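**Skundari: what the examples are worth so far**

Members have been asking what became of the Skundari work, so I went along to Mwakalinga to see how the collecting is done. Readers of this newsletter will know I was doubtful in September, when Prekmont told us a kitchen helper was mainly a matter of "enough data". I am still doubtful, though about different things.

The method is simple enough to explain. A person guides the arm through a small job, such as moving an object from one spot on the counter to another, and everything the cameras and joints report is saved. One go at the job is one example. The software is then trained on the pile and is supposed to pick up the habit. The pile stands at 1,194 examples, spread over 4 jobs. Prekmont quotes the first number often and the second hardly ever.

I asked to look through the wrist camera's recordings at normal speed, without anyone choosing for me. I would urge every member to ask for the same. A good deal of it is smear. When the arm swings, the wood grain turns to streaks and the picture breaks into blocks, and I had trouble saying what lay under the fingers. 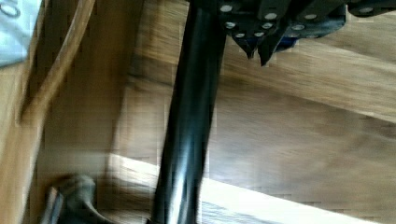
*Wrist view: the dark tips over wood, with a glossy black rod across the middle.*

Lilian Mwakyusa, who runs the collecting, was patient with me on this. Her answer is that the blur is part of the job. The system will have to work from the same camera when it is on its own, so it may as well learn from what that camera gives it. I can follow that as far as it goes. What I would like to know is how many of the examples are any use at the moment of the grasp, and she told me straight out that they haven't been sorted that way. They have been sorted by whether the person guiding the arm pressed "keep" at the end. That is a judgement made by somebody who would quite like to go to lunch.

The second camera's view is far kinder, and I suspect it is the one that goes into the talks. The counter is a fair go at a real kitchen: a toaster, tea packets in a bamboo box, a big black pot with a wooden spoon in it, a tub of snacks. I was glad to find some clutter. My complaint is that clutter only helps if it moves. If the pot is in the same place for 400 examples, the system may well learn where the pot is and nothing else about pots. Lilian says things are shifted between sessions. I asked for the log of what was shifted and when - it is kept on paper, and it has gaps.

For the small wooden block, the arm comes down over the cutting board from above. Its raised rim matters more than you might think, as a block close to the edge leaves less space for the fingers. 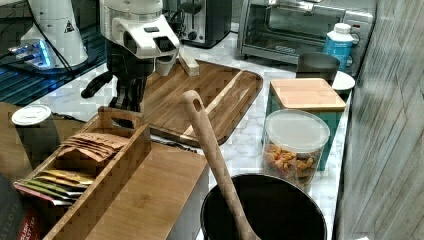
## What we have asked for

We wrote to Prekmont and to Leltia, who do the training, on 29th May. The letter makes three requests:

- a count of kept and thrown-out examples for each job, with the reason for throwing out
- a proper record of what was moved on the counter between sessions
- a test on a counter the system has never seen, with the results sent to us whichever way they fall

Leltia has agreed to the first. Prekmont says the third is "planned", a word I have learned to read slowly. There is no reply yet on the second, and it would cost them the price of a notebook.

I don't doubt the people doing the work. Lilian's team is careful, and the guiding is harder than it looks - I had a turn and would not wish my examples on any machine. They were not kept.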